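Pludgate (page builder)

Pludgate is a drag-and-drop page builder for self-hosted websites. It is distributed as a plugin and sold by annual licence through the Prevberg marketplace. A reduced edition, Pludgate Base, is available without charge and contains 34 layout elements. The paid edition contains 187.

Overview

The software replaces the standard text editor with a grid on which rows, columns and elements are placed. Each element stores its settings as a block of structured data in the site's database. When a page is requested, the plugin reads this data, writes the markup and keeps a copy in a cache folder. The cached copy is discarded when the page is saved again or when the active theme is changed.

Pludgate works with most themes, but its header and footer tools require a theme that declares support for them. The theme supplied by the same developer, Irnance, does so by default. In other themes the header and footer remain under the control of the theme's own template files.

Licensing

Licences are sold in two grades. The single grade covers one live site and one test copy. The studio grade covers up to 300 sites under one account. Both give access to updates and support for a year. After a licence lapses the plugin continues to run, but the template library is closed and no further updates are delivered.

Site addresses are registered against the licence key when the plugin is activated. A site moved to a new address must be released from the account page before the key can be used again.

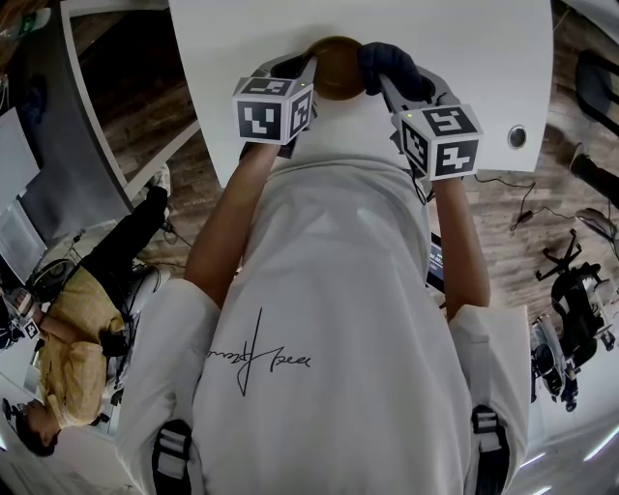

A comment on the Prevberg listing says that the release step is easy to miss: the old address goes on using up a place until someone logs in and removes it, and the commenter had bought a second licence before finding the button. The current manual places the step at the start of its chapter on moving a site.

Renewal is charged at the full price. Introductory discounts apply to the first year only and cannot be combined with an upgrade from the single grade to the studio grade. The cost of an upgrade is the difference between the two prices, less any unused months.

Template library

The library holds 87 full-page templates, grouped by trade. Templates are fetched from the developer's server and copied into the local database, after which they no longer depend on the server. Stock pictures are copied to the media folder at the same time. A template saved from one site can be exported as a single file and loaded into another, provided both run the same main version.

Compatibility

Pages built with Pludgate cannot be edited in Erraji, a rival builder with a different storage format. A conversion tool exists for text, headings and buttons. Forms, sliders and price tables are left out of the converted page and have to be rebuilt by hand. If the plugin is switched off, plain text remains visible but column layouts are lost.

See also

Erraji
Irnance (theme)
Prevberg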